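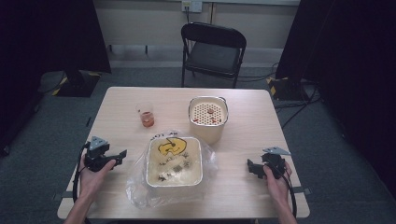
Both hand-held grippers at the table, with the square container on its plastic bag.

So I finally have numbers to share! Rongrong Xia and I spent February recording 200 demos with hand-held grippers – no robot arm involved – and then trained one policy on the lot. Our old policy managed 70 percent on the container task. The new one gets 78, and all we changed was keeping the 2 hands in a single prediction so each knows where the other is going. I love how small that edit was. Crumpled clear plastic still trips it up, so I'm on to that next.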